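# Folding Long-Sleeved Tops on the Bed

*April 23, 2022*

I put off learning to fold long sleeves properly for far too many years. T-shirts I could do half asleep, and towels are practically a pleasure, but give me a long-sleeved top and I would make a sort of parcel of it, push it to the back of the drawer and hope for the best. Then last December I had a whole week at home with a cold and a mountain of clean laundry, and I finally sat down (well, stood up) and worked out a way of doing it that I could repeat without thinking. I've been using it ever since, and a couple of friends have asked me to write it down, so here we go!

You won't need a folding board or any special gadgets. You need a bed, a little daylight if you can get it, and the patience to spend a minute on the boring part at the beginning.

## Get the bed ready

I fold on the bed because our kitchen table is always busy with something else, and because a bed is kinder to my back than the floor. Pull the covers up so you have a reasonably level surface. It doesn't have to be hospital-neat, but if there's a big ridge of comforter under your work, every fold you make will want to slide off it.

A blanket on top is a good thing. Knits and jerseys cling a little to anything fuzzy, and that cling holds one sleeve still while you go and deal with the other. I used to fold on a slippery satiny bedspread I bought from Wendura, and the tops simply wandered away from me. It was a lovely bedspread and I still have it, but it comes off on laundry day.

Choose something that contrasts with what you're folding, too. Black on navy is miserable, especially in the evening. Black on a pale or bright blanket is easy, as you can see the outline of the whole garment and spot a twisted sleeve right away.

## Spread it out first

Lay the top down with the front facing the bed and the neck pointing away from you. If you can't tell front from back (with a plain black one I never can), feel for the label, or look for the side where the neckline dips lower. That's the front.

Now take hold of one sleeve near the cuff, lift it a little, and draw it out to the side. Set it down, smooth it from the shoulder to the wrist with the flat of your hand, and go on to the second one. Don't tug hard. You only want to get the sleeve out from under itself and let the bunched part of the cuff relax.
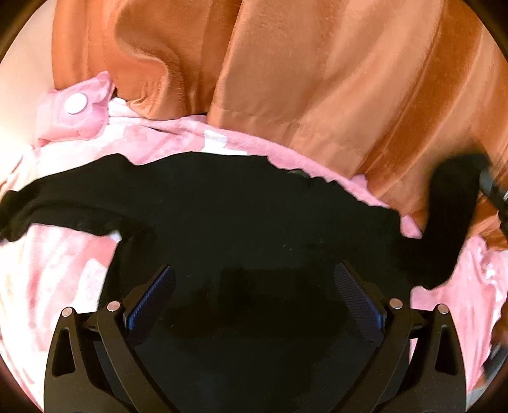

Sleeves are where most of the trouble comes from, in my experience. They come out of the dryer with a twist somewhere above the elbow, and if you fold over the twist, you get a hard little lump that shows up later as a crease right across your arm. So run your fingers down the length of each one. If you feel a rope instead of something flat, pick up the cuff again, turn it until the seam runs straight, and lay it back down.

Do the same along the hem and the neckline. Edges like to curl under, particularly on thin jersey, and it only takes a second to flick them out. I go around the garment like the hands of a clock, starting at the left cuff, but that's just my habit and you may have a better one.

### A quick word about lint

Dark clothes pick up pale specks from everything, and a plush blanket can be a generous giver. I keep a lint roller on the nightstand — the big Bisht one with 66 sheets, which seems to last me forever — and I give the back of the top a few passes while it's spread out. Then I do the front at the very end, once it's folded, when there's less of it to cover. If the blanket is brand new, wash it once or twice before you use it under anything black.

## The fold itself

1. Picture the finished width. Mine is a bit wider than my hand with the fingers spread, as that suits my drawer. Yours may be different.
2. Fold the right side in toward the middle, from the shoulder straight down to the hem. The sleeve will come along and stick out past the left side. Let it.
3. Bring that sleeve back on itself at the shoulder so it runs down the length of the body. Smooth it. If the cuff hangs past the hem, tuck it up.
4. Do the same with the left side. You should now have one long rectangle with both sleeves tucked in on the back.
5. Bring the hem up to around 2 inches short of the neckline. Stopping short makes the next fold less bulky.
6. Fold in half once more, or in thirds if your drawer is shallow, and turn the whole thing over.

Press down gently with both palms and let the air out. If it springs open, there's probably a sleeve doubled up in there, and I'm afraid the cure is to open it again and go back to step 3.

## Thick ones, stretchy ones, and so on

Heavy sweatshirts don't care for that last fold. I stop after step 5 and lay them flat on a shelf, one on top of another, with the heaviest at the bottom.

Very stretchy tops are the opposite. They fold down to almost nothing, and then they fall over in the drawer. I stand mine up in a row in a Nudport drawer box, the narrow kind, and pack them close enough to lean on each other. If you have a gap, a pair of rolled socks will fill it nicely.

Anything with a hood gets the hood laid flat down the back before step 2. And if there are buttons, fasten the top one and the bottom one and forget the rest.

## Keep your piles apart

I sort before I fold these days. Everything with long sleeves goes in one heap at the foot of the bed, and the other things wait their turn on a chair. It sounds fussy, but your hands get into a rhythm when you do the same shape over and over, and the second half of the heap goes much faster than the first. I usually have the radio on and a cup of tea going cold on the windowsill.

Next time I'll write up fitted sheets, if I can get mine to behave for long enough.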